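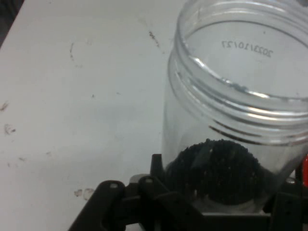

Cliscombe shed arm gets a grip, but on what?

A shared workshop in Cliscombe says the home-built robot arm it calls Nustus is ready for kitchen chores. We'll believe it when dinner's on.

At Tuesday's open night the black gripper had hold of a clear plastic jar with a small heap of black granules in the bottom. That is a long way from a full jar, and longer still from pouring one. The builders claim the arm can measure out 20 grams at a time. They showed no scales.

The budget was $300, of which $200 has gone on motors - a modest sum, if the tally includes everything. Members say they have put the arm through 10 trial runs, but there is no written log of the results.

Another open night is planned for May.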